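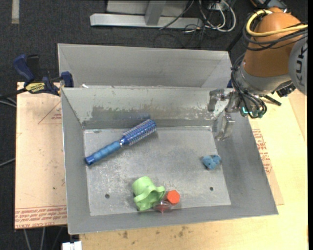 Zollham, 21 June 2019 — Trernley, the house clearance and reuse firm, will open a small-goods counter at its Zollham depot next month. Until now the depot has taken furniture and boxed kitchenware only. The new counter will accept the odds and ends left at the bottom of drawers and toy boxes, which are sorted in grey metal bins before anything is priced. A single bin can hold a blue round hairbrush alongside a fuzzy light-blue object and a bright orange-red piece with flat sides, and each of those has to be looked at separately.

Hairbrushes and other personal items will be sold only if they can be cleaned properly. Small toys and loose parts will be kept in trays for 15 days in case the rest of a set comes in, then sold singly. Anything that cannot be sold goes to Pereyra, which handles the depot's recycling.

A trial run in January brought in roughly 1,000 items. Most were from people moving house who had already given away their larger things.

"People told us they had a bag of bits and did not want to put it in the bin," a Trernley spokesperson said. "We had nowhere to put it either, so we made room."

Donors may bring up to 5 bags per visit. Bags should be left open at the top — sealed ones will be handed back. Glass, batteries and medicines are not accepted.

The counter is next to the Vasalia Road entrance and opens at 10 am.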